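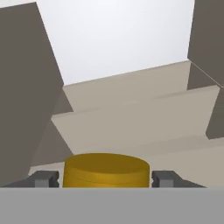 Wrist camera view in the simulator, gripper open, fingers on either side of the yellow cylinder.

July 16, 2022

Grasp gating, frame conventions, and a contact bug

I have been rewriting the pick controller in Brandes, the small manipulation stack I maintain on weekends, and the part that took longest was the step between "the fingers are on both sides of the object" and "close." In the old code there was no step. The planner delivered the hand to a pregrasp pose, the hand moved in along its approach axis by a fixed distance, and the close command went out on a timer. With tall objects this was fine. With short, wide ones it failed often enough that I stopped trusting any of my logs.

The setup is the usual one. Kundmont is the simulator wrapper (physics, rendering, a fake clock). Mesley is the perception node, which takes the wrist image and returns a pose estimate with a covariance. Brandes takes the estimate and drives the arm. All three talk over plain sockets with a schema file I wrote in January and have regretted since, mostly for its handling of optional fields.

Why short cylinders are annoying

A puck-shaped target leaves narrow clearance on both sides when it is close to the maximum opening of the hand. A lateral error that a thin object would absorb puts a finger on top of the object, or shoves it sideways during the approach. The symmetry is also a problem for the estimator. Rotation about the cylinder axis is unobservable, so any filter that carries a full orientation state will happily let that component wander. Mesley used to report the wandering yaw as though it meant something, and Brandes used to rotate the wrist to match it. The result was an arm that turned its wrist slowly during the whole approach, for no benefit, and on bad runs hit a joint limit.

The fix in Mesley is a symmetry field on the object model. For a cylinder it names the axis, and the estimator projects the orientation error onto the plane orthogonal to it before computing the update. The covariance along the free axis is set to a large constant. Brandes reads the same field and picks the yaw that minimizes wrist travel from the current joint state. That choice is made once, at pregrasp, and frozen. I tried recomputing it every cycle and got chattering between two solutions with nearly equal cost.

Gating the close

The close command is now issued by a small state machine with the states APPROACH, SETTLE, CLOSE and VERIFY. The transition that matters is SETTLE to CLOSE. It requires all of the following to hold for a run of consecutive cycles:

lateral offset between object center and finger midpoint below threshold
height of the finger pads relative to the object's top surface within band
commanded and measured joint velocity both below threshold
pose estimate newer than one camera period
no contact reported on either finger

The fourth condition looks redundant and is the one that caught the most bugs. When Mesley drops a detection it used to republish the last pose with a new timestamp. From the controller's side the object appeared perfectly stationary with an excellent estimate. It now republishes the old stamp, the age check fails, and the state machine sits in SETTLE until something fresh arrives or the timeout expires.

The timeout is 500 ms of simulated time. I went back and forth on whether it should be wall time. On the physical arm the two are the same thing, but in Kundmont a heavy scene can run well below real time, and a wall-clock timeout makes failure rates depend on whatever else my desktop is doing. Simulated time, everywhere, with the clock passed in explicitly. There is one remaining call to the system clock in the logger and it is going to stay there.

Frame conventions

I had two definitions of the gripper frame. The URDF puts the origin at the mounting flange. Mesley's calibration file puts it at the midpoint between the finger pads. Both were called "gripper" in the code. A static transform was applied in one place and, for the pregrasp offset only, applied a second time. At the pregrasp standoff this showed up as a slightly generous gap that I had read as conservative tuning and compensated for in the approach distance. So the two errors canceled, until I changed the standoff.

Frames are now named flange and pads. The name "gripper" is rejected at load time. Every transform function takes its source and target as part of the type, so composing mismatched ones fails at compile time in the C++ half. The Python half checks at runtime and raises. The cost of the check is too small to show up in a profile next to image decoding.

If you have a stack of any age, I would suggest searching it for a frame with a generic name. Mine had survived two refactors.

The contact bug

With the gating in place the success rate improved, but a cluster of failures remained in which the fingers closed, contact was reported on both sides, VERIFY passed, and the cylinder stayed on the surface when the arm lifted. I spent a week of evenings assuming this was friction. It was partly friction, in the sense that every grasp failure in a simulator is partly friction.

The actual cause was the collision geometry. The cylinder in Kundmont is rendered as a smooth mesh but collides as a convex hull with a modest number of side facets. When both pads landed flat on opposing facets, the grasp held. When one pad landed on an edge between facets, the contact solver produced a line contact that jumped between two normals from step to step. The contact flag was true at every step, so VERIFY was satisfied, while the net force swung around enough to let the object slip.

Swapping the hull for the analytic cylinder primitive removed the cluster entirely. I also changed VERIFY so that it no longer looks at the flag. It accumulates the contact normal over a short window and requires the mean direction on each pad to be within a cone of the pad's own normal. That would have caught the problem without me having to stare at force plots.

Numbers

The test scene has stepped beige surfaces with tall blocks on the left and right, so the planner has to come in between the blocks. Object position is sampled on the reachable part of the surface. Each configuration got 500 trials, same seeds throughout.

Old controller, timer close: 348 successes
Gated close, hull collision: 411 successes
Gated close, hull collision, frames fixed: 422 successes

I am leaving the primitive-collision run out of the list. I changed the solver substep count in the same commit, which makes the comparison useless, and I need to rerun it with only the one change. The cluster is gone in either case. I checked that separately by replaying the failing seeds.

Going from 411 to 422 is a small difference and I would not defend it hard. The frame fix was worth doing for correctness regardless. The jump from 348 is larger than anything I would put down to noise with paired seeds.

What remains is mostly planning failure. The arm can't find a path past one of the blocks within the time budget, returns to home, and the trial is scored as a miss. These should probably be counted apart from grasp failures. The scoring script has a single boolean for the outcome, and the plotting code depends on that boolean in more places than I want to touch this month.

Rendering and perception

A note on the wrist view, as I have been asked why the scenes are so plain. The objects are flat-colored and the lighting is soft. Mesley's segmentation on a yellow object against beige and gray is close to trivial, and I want it that way while I work on control. If perception is hard and control is hard in the same test, a failure tells me very little. There is a second scene set, Grudville, with textured surfaces, clutter, and randomized lights, and it gets run against tagged releases only.

One thing the plain scenes do exercise is self-occlusion. The gripper body takes up the bottom edge of the wrist image, and when the hand is low the near part of the object gets close to that band or goes behind it. Mesley masks out the gripper using the rendered silhouette from the URDF, dilated by a few pixels. The mask has to follow the finger opening. For a long time I used a fixed mask for the open position, which was fine in APPROACH and wrong everywhere after. The pose estimate would drift toward one finger as it closed, at exactly the point where nothing was supposed to be reading the estimate anymore. Something was reading it, namely the logger, and my plots of object motion during closure were fiction for several months.

The mask is now recomputed from the measured finger position each frame. It is rendered at half resolution and scaled up, and the edges are ugly but the dilation hides that.

Still open

The thresholds in SETTLE are hand-tuned and scale with nothing. The lateral one should be derived from the clearance, meaning hand opening minus object width, halved, less some margin for pose uncertainty. All of those quantities are available at runtime. I have a branch that does it, and it refuses to grasp anything wide because the covariance from Mesley is inflated by a factor I put in to make the old filter stable. Taking the factor out breaks an unrelated test in the tracker.

The consecutive-cycle count is specified in cycles and should be in seconds. Anyone who changes the control rate will change the gating behavior without noticing.

VERIFY runs once, before the lift. It should run during the lift too, at a lower rate, and abort early when the pad normals start to wander. The hooks are there and the abort path is not, because I have not decided what the arm should do with a half-lifted object it no longer trusts. Lowering straight down is the obvious answer and is wrong when the surface is a step and the hand has already moved past its edge.

The changes are on the main branch of Brandes, with the schema bump in Kundmont that goes with them. Old logs will not load without the conversion script in the tools directory.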